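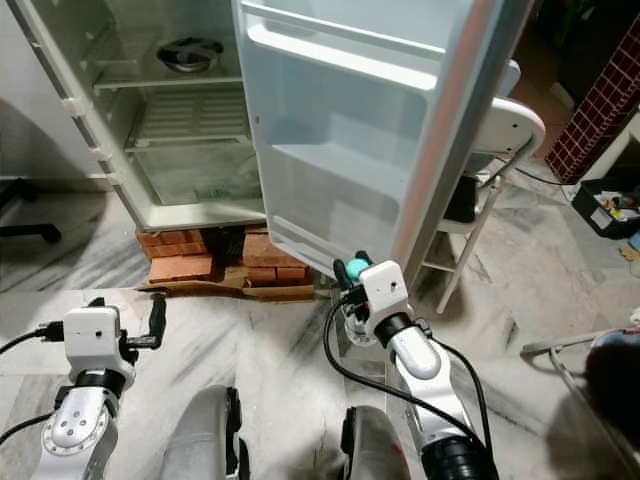 Go on the Thursday and skip the tour of the loading dock, Jana Nolte told me, and eat before you get there, because the coffee wagon sells out by ten. She was right about all of it. I went on the Thursday, I ate a bagel in the car, and I still got talked into the loading dock.

So – the Krawczyk open day in Larkville! If you haven't heard of them, Krawczyk takes in used refrigerators (plus a few freezers, but mostly refrigerators), fixes them, cleans them up and sells them out of a big showroom on Lorkgate. I've been threatening to replace the one in our basement for years, and I'm the kind of person who likes to see how a thing is done before I hand over any money. My husband calls it nosiness. Fine.

Doors opened at 8:30 and there was already a line. Parking is behind the building, down a gravel ramp that my little car didn't love. You sign in, you get a sticker and a pair of safety glasses, and off you go in a group of 20 with a guide. Ours was Suleiman Oyewole, who has a wonderful loud voice, a good thing with the compressors humming all over the place.

The first stop was intake. Everything that comes in gets a tag and a date, and then it gets plugged in and left to run with a thermometer inside for a full week. That's 168 hours, and Suleiman made us all say it out loud like a kindergarten class. A refrigerator can seem fine for an afternoon and then quit on day five, he said, and they want it to quit on them and not in your kitchen.

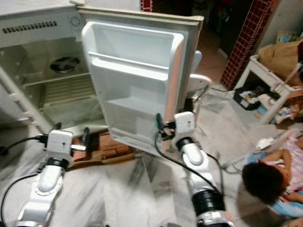

After that came the part I'd been looking forward to, the cleaning bay, and I took more notes there than I ever did in high school. They wash the insides with warm water and baking soda, nothing fancier. Door gaskets get a soft brush and then the dollar bill test: close the door on a bill, tug it, and if it slides right out the seal is done for. I came home and tried it on ours. It slid right out. (The basement one. The kitchen one passed, thank goodness.)

They also told us to leave the door of an unplugged refrigerator propped open so it doesn't get musty, but only somewhere children can't get at it, and if you can't be sure of that the door should come off altogether. I'd always known the second half of that and never the first.

There was a long bench for parts, with bins of shelf clips and light bulbs and door bars, all sorted by size. I could've stayed there an hour. A man in our group had brought a broken drawer handle in his coat pocket and they found him a match while the rest of us were looking at drain tubes! He paid 2 dollars for it and was happier than anybody else in the building.

Then the loading dock, which was cold and loud and mostly about straps. One useful thing, though: if a refrigerator has traveled on its side, let it stand upright for a good while before you plug it in, and check the manual for how long. They keep theirs upright the whole way.

The showroom is last, obviously, so you walk out past everything you could buy. Prices are on yellow cards and so is the history, meaning what was replaced and when. They sell 4,000 a year, according to the sign over the register. The Vonent uprights were going fast that morning, and I do understand it, because the shelves come out in one pull. 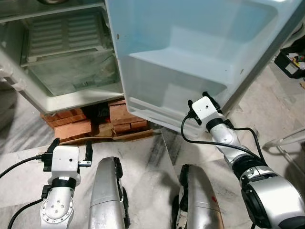 Can you bring in your own refrigerator for repair?

Only on weekday mornings, and you have to call ahead so they can hold a spot in intake. They'll tell you up front if the fix would cost more than the thing is worth. The woman at the counter said they turn down quite a few for that reason.

I asked about delivery too, and they'll bring it to your door but they won't do stairs. Our basement has stairs. Very steep ones, with a turn in the middle, so there's going to be a conversation at home about who owes us a favor. I didn't buy anything that day, but I wrote down the numbers off three of the yellow cards and I've been measuring the doorway ever since.

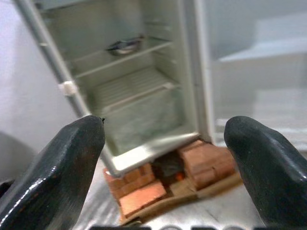

If you're thinking of going

The next open day is in March, same building, and the sign-up sheet is at the showroom counter. Wear closed shoes, they do check. Bring a sweater for the loading dock and a tape measure for the showroom – I had to borrow one, and there was a wait for it. The full tour took us until a little after eleven, with a stop for questions in the cleaning bay. Lunch is easy, there's a taco place two doors down on Lorkgate and they don't mind if you come in with your sticker still on.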